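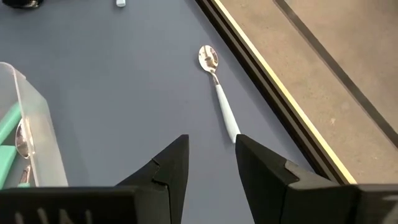

Light blue handled teaspoon and spoon container, sorting table, Kovodside.

KOVODSIDE SHARED KITCHEN
Cutlery and sorting table: monthly safety and hygiene check

Checked by: Tipene Faulkner
Date: Sat 5 October
Last full check: June (July to September were short checks only, see the kitchen folder)
Areas covered: sorting table, spoons, bins and containers, cutlery storage, sink side

Mark each line OK, ACTION or N/A. Write a comment for every ACTION. A comment for OK is optional but useful to whoever does the next one.

SECTION 1. TABLE AND MAT

1.1 Table stands level and does not rock when leaned on.
OK.

1.2 Wooden border sound, no splinters or raised grain.
OK. Ran a cloth along all the sides and it didn't catch. There was a rough patch near the window end in June, which has been sanded and oiled.

1.3 Mat lies flat, corners not curling.
OK.

1.4 Mat surface free of cuts deep enough to hold food or dirt.
ACTION. One cut near the front edge, short but deep. Fine for dry sorting. Do not put wet cutlery down on that part. Ask Huseter whether they still sell the same blue; if not, any dark plain mat will do.

1.5 Mat lifted and table underneath wiped.
OK. Crumbs and a rubber band. Please lift it weekly, it takes two minutes.

1.6 Cables on and near the table kept away from the sink and from the walkway.
OK.

SECTION 2. SPOONS

2.1 Bowls smooth, no pitting, burrs or sharp edges. Check the rim with a fingertip.
OK for all but one. A blue handled teaspoon had a nick in the rim, probably from the waste disposal at the old place. Thrown away.

2.2 Join between bowl and handle tight. Hold the bowl, twist the handle gently.
ACTION. The coloured handles are where the trouble starts. Water gets in at the join, and after a while the handle begins to turn. Two of the green ones move slightly. They are in the drawer marked HOLD, not to be used for food.

2.3 Handles free of cracks, melting or chalky patches.
OK. The pale blue ones are holding up better than the green. I don't know if they are newer or a better make. Both came in the Nistor box but the box has no order date on it.

2.4 No rust spots at the neck.
OK. One brown mark on a plain silver spoon came off with a scourer, so tea and not rust.

2.5 Spoons sorted by handle colour after drying.
ACTION. Partly done when I arrived. The green handled spoons go together in one bin and the blue ones in another. Black handled and all-metal spoons have no agreed place, so they end up wherever there is room. Suggest we give them a bin between them and label it.

2.6 Spoons put away bowl end and handle end the same way round.
ACTION. Not being done. It matters most for anyone picking one out to use, as they ought to be touching handles only. It has been raised at two checks now. A small arrow on the label might be enough.

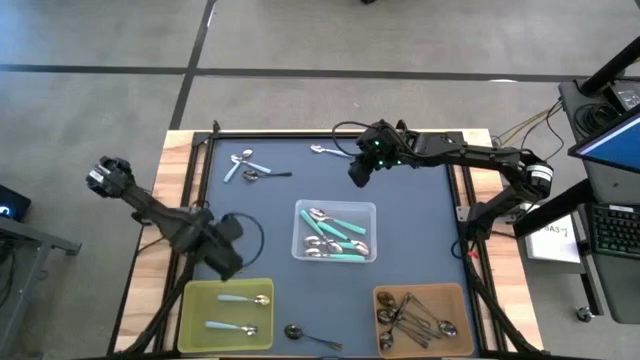
I also think the sorting would go faster if people spread the spoons out on the mat before dropping them in. When they are tipped straight from the drying rack into a bin, a wrong colour sits underneath and stays there until the next check. Laid out flat, you can see what you have and give each one a quick look at the same time, which covers most of 2.1 and 2.3.

SECTION 3. BINS AND CONTAINERS

3.1 No cracks in base or corners.
OK. Held each one up to the light.

3.2 Rims smooth.
OK.

3.3 Inside washed and fully dried before refilling.
ACTION. The bottom of one had water in it. Spoons had been put back before it was dry. Bins should stand upside down on the rack overnight.

3.4 Inserts and dividers removed and washed separately.
ACTION. There was a grey line under the edge of an insert. Soaked it in warm water and Cisto for 8 minutes, then brushed it. Came up clean. Needs doing every week and should go on the rota.

3.5 Bins not overfilled. Lids, where there are any, close without pressing.
OK.

3.6 Labels readable.
ACTION. The old paper ones have gone soft in the wash. Please use the plastic tags. There is a pack of 200 in the office cupboard, so no need to be sparing.

SECTION 4. STORAGE AND SINK SIDE

4.1 Drawer runners working, drawer stops fitted.
OK. Bottom drawer is stiff but stops where it should.

4.2 Knives kept apart from spoons and forks.
OK.

4.3 Cleaning products stored below and away from cutlery.
ACTION. The Cisto bottle was on the shelf over the drying rack. Moved to the cupboard under the sink. It should live there.

4.4 Drying rack drains into the sink.
OK.

4.5 Tea towels changed.
OK. Fresh ones out this morning.

4.6 Floor dry between sink and sorting table.
OK at the time of checking. The mat by the sink has lost its grip on one side. Keep an eye on it.

ACTIONS FROM THIS CHECK

Mat: get a price from Huseter. Tipene, by the next check.
Loose handled spoons: leave in HOLD drawer. If more than 3 turn up, replace the whole green set in one go so the colours still match.
Bin for black handled and all-metal spoons: choose and label. Open to anyone who has a spare half hour.
Arrow on labels, handles this way: do at the same time as the new tags.
Inserts: add to weekly rota, Friday shift.
Bins upside down overnight: notice to go above the rack.

NOTES FOR THE NEXT PERSON

Allow 7 minutes for Section 1 and a good deal longer for Section 2 if you are doing the twist test on every handle, which you should. Good light helps with the rims. The overhead light on the sink side flickers, so take the spoons over to the table to look at them.

Anything you take out of use, write it in the back of the folder with the handle colour. Last month two spoons were logged as "small, odd" and I could not work out which they were.

Signed: T. Faulkner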